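How do you stop a phone battery swap turning into a whole new phone?

Posted by Skoststead in Phones, Tablets & Gadgets

Hi all. My phone is four years old and I'm very fond of it. It fits in my jeans pocket, it has a headphone socket and the camera is fine for the dog and the garden, which is all I point it at. The battery, though, is on its last legs. It comes off the charger at 100 in the morning, and by the time I've had my coffee and caught the tram it's down to 50. On Thursday it died at 18 per cent while I was standing at the myki reader trying to find out which platform I wanted.

I took it to the kiosk in the shopping centre and the bloke quoted me $341. For a battery! He then told me, very kindly, that I'd be better off putting that towards a new one, and walked me over to the new ones. I said I'd think about it and went and had a sausage roll.

So I've been reading up on doing it myself. I've changed a tap washer and I once fixed a toaster (it still works, thank you). The replacement batteries online go from suspiciously cheap to quite dear and they all claim to be genuine. I have three things I'd love some help with:

How do I tell a decent battery from a dodgy one?
Is the glue as bad as people make out?
What do I do with the old battery afterwards? I assume it doesn't go in the yellow bin.

My sister reckons I'm going to set fire to the kitchen. Any advice from people who've done it would be much appreciated, and please be gentle, I only learnt what a pentalobe screw was on the weekend.

Pulon

Just pay the bloke. You'll crack the screen and then you're up for the battery AND a screen. Ask me how I know.

Also the old battery does not go in any bin, yellow or otherwise. The supermarket near me has a collection tub by the front door. Put sticky tape over the terminals first.

Dirk Diekmann

I'm going to disagree with Pulon a bit, though the part about the tape is dead right. I've done my own phone, my wife's, both the kids' and an e-reader that belonged to my neighbour, and the only one I stuffed up was the first, because I was in a hurry to get it done before tea. So my first bit of advice is to pick an afternoon when you've got nothing on.

Before you buy anything, get a second quote. Shopping centre kiosks pay a fortune in rent and you're helping with it. The little shop two suburbs over from me did a mate's for less than half what you were quoted, with a six-month warranty. If you can find somebody like that, you might decide it's not worth the bother, and there's no shame in it.

If you still want a go, then on batteries: go for a seller who'll tell you the date it was made. A lithium battery that's sat on a shelf for three years is already tired, even if nobody has ever used it. I'd be wary of any listing that promises a lot more capacity than the original in the same size case – it's usually just a bigger number on the sticker. Mid-priced from a repair supplier with a local address and a real returns policy is what I go for. And when it turns up, have a good look at it. If it's puffy, dented or smells sweet, send it back.

Run the phone right down before you open it. I like to be under 16 per cent. A flat battery has a lot less to give if you do something silly to it.

Now, the glue. It depends on the model. Some have pull tabs under the battery, like the hooks you put up in a rental, and if you pull them slowly and low to the surface they come out lovely. If they snap (mine snapped) you're into warming the back of the phone and easing the battery up from the side with something plastic. Never metal under the battery, and never bend it. If it's not moving, it needs more warmth and more patience. I've spent the best part of an hour on one and had the cricket on the radio the whole time.

The screen is the bit that frightens people, and fair enough. Warm the edges with a hair dryer, get a suction cup on, and open a tiny gap. Then stop and look up where the cables run on your model, because on some they're on the left and on some they're at the bottom, and they tear like wet paper.

As for tools, you can get by with less than the internet would like to sell you. The right screwdriver, a plastic pick or two, a suction cup and a decent pair of tweezers will do most phones. I went overboard, of course, and now I keep the fiddly ones together in a roll so I'm not hunting through the kitchen drawer. 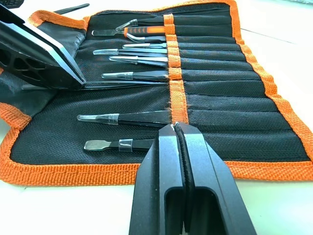 Huenchumán wants to know whether the phone will still be waterproof afterwards, and I'd say assume it won't be. You can buy a new adhesive gasket cut for the model and you should, as it keeps the dust and pocket fluff out, but I wouldn't take it swimming. I keep mine well away from the sink these days.

A couple of other things from experience. Draw the outline of the phone on a bit of paper and put each screw down where it came out, because they look the same and they're not. A long one in a short hole can go straight into the board. Back up everything the night before. And have a bucket of dry sand by the back door. I've never needed mine, but your sister will feel better about it.

Some phones will nag you afterwards with a message saying the battery can't be verified. You can generally ignore it, though you may lose the battery health percentage in the settings.

Skoststead

Thank you both! I've rung around and found a shop that'll do it for a good deal less than the kiosk, so now I'm torn. I might let them do mine and practise on my old one from the drawer, which is no great loss if it goes wrong. Dirk, does play sand from the hardware shop do the job or does it need to be something special?

Dirk Diekmann

Play sand's fine, as long as it's bone dry. Keep a lid on the bucket or the cat will find it.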